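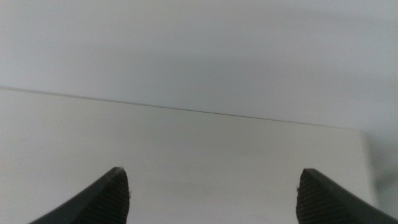
Fingers first

The arm in the back corner of the Stimstead shop took one winter to build and has taken every spare evening in the months after it. It is the second arm to come out of the workshop, a shared space in Ondport, and it has a modest job: pick up a colored block, put it down on another one, and do it again.

The members began with the gripper. Their first arm, the Brulum, had smooth fingers and dropped things. The new one has ribbed pads on the inside faces, and those went through more versions than any other part of the build. Parts for the whole arm cost $853, of which $198 went on the gripper and its small camera. The original budget was $700.

Most of the overrun was motors. The group bought cheap ones, stripped the gears in two of them, and paid for better ones in July. The power supply was salvaged and has given no trouble.

Blocks were an easy choice for practice. They have flat sides, they don't roll, and a strong color is simple for the camera software to pick out from a white surface.

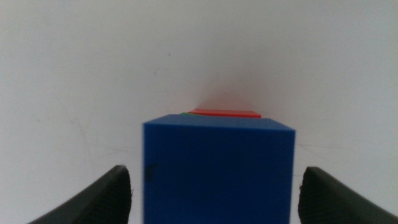 Lining up is still the slow part. The software finds the middle of the nearest block and moves the arm until the fingers are on either side of it, then closes them. If the arm comes in a little crooked, one finger touches early and pushes the block away. The current fix is to stop short, check the position again, and then finish the move. It adds time to every pick — the members say they can live with that.

The control program is called Seixas, after an older project whose code it reuses. It runs on a secondhand laptop. A practice session is a start position, a block, and a target, and the log keeps the joint angles for each try. Over 700 tries are in the log so far, a good share of them from the weeks when the wrist joint had too much play.

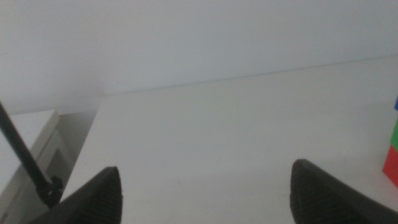

Page last changed: July, 4:10 p.m.

A search routine is next on the list. At present someone has to start the arm with a block well inside the camera's view. The plan is to have it swing in small steps until it finds a patch of color, center on that, and carry on as usual. The stepping works on its own, but it hasn't been joined to the rest of the program.

The wrist will also be rebuilt with a wider bearing, and the drawings for that are pinned up by the shop's drill press. Anyone in Ondport who wants to make the same arm can copy the parts list at the front desk. Ask for the second version, as the first has the wrong screws for the base.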